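Want to spend a couple of hours squeezing things with us?

Hi, I'm Tapio Hakala, and I run the gripper trials at Stavance, up in Ondurville. We're looking for 18 people to come in during October and help us compare two hand-held grippers. One of them we call Corby, the other is Palma, and I've used both for so long that I can't judge either one fairly anymore (my thumb has opinions, that's about it).

You don't need any robot background. If you've picked up a mug without dropping it, you're qualified! We'd love a mix of hand sizes, and lefties please, please write in. So far our testers have all been right-handed guys like me and I'm pretty sure it shows in the grip shape.
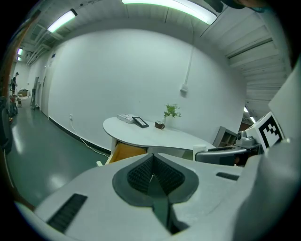
Photo: Stavance / Adebayo Nwachukwu

The camera sits right on the gripper next to a square marker, so every grab you make gets recorded from the tool's side. Each session has 51 short tasks: pick up a mug, move a picture frame, shift a small plant, that kind of thing. You'll do one set with Corby, take a break, then do the same set with Palma. Afterward I'll ask you which one you'd throw out the window and why. Be rude if you need to, I can take it.

A session runs two hours and pays $35 an hour, plus lunch if you pick the morning slot. If you get on well with it, we have room for 4 people to come back and try the next controller.

You should be 18 or over and okay with standing for most of the session. If your wrist is acting up, wait for a later round.

To sign up, send a note to Adebayo Nwachukwu at the Stavance front desk with your dominant hand and whether mornings or afternoons suit you. He does the scheduling and he's a lot faster at email than I am.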